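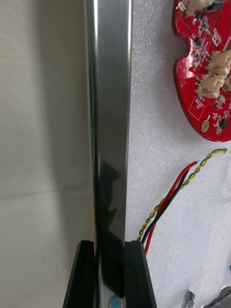
Week 3 handout - sorting and kitting small parts

Read before lab. Bring the Zelier worksheet, the long one, 367 on the cover.

Why bins at all
- parts with leads tangle. Put them down with a bit of room, wires not crossed
- one kind of part per bin. No mixing, even for a minute
- shallow walls ok for motors, boards want a flat floor under them

Metal stock
Wipe bars before they go out. Look along both edges for color - green or orange streaks get written down, not sanded off. Polished faces show every smudge so hold by the edges. Soft sheet underneath, always.

Boards
Edges only. Don't lift by a capacitor or by the terminal connector. Seen it done. Check the connector is seated befor you log the board.

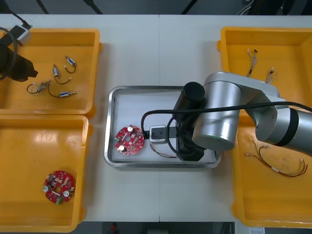

Fig. 2. Bins and tray on the table. Small wired parts upper left, round red board lower left.

Numbers from the Clostis case (we'll go over these)
- 1,063 parts in, 258 put back in the wrong bin
- second run nearly 800 in, far fewer strays, same crew
- what changed was the layout. Tray moved to the middle, reach got shorter

For next time
Sketch your own layout, one page, pencil fine. Mark where the tray goes and which hand you reach with. Skim the Boltari reading, skip teh appendix.

Lab sheets due at the start of class. Late ones go in the box by the door.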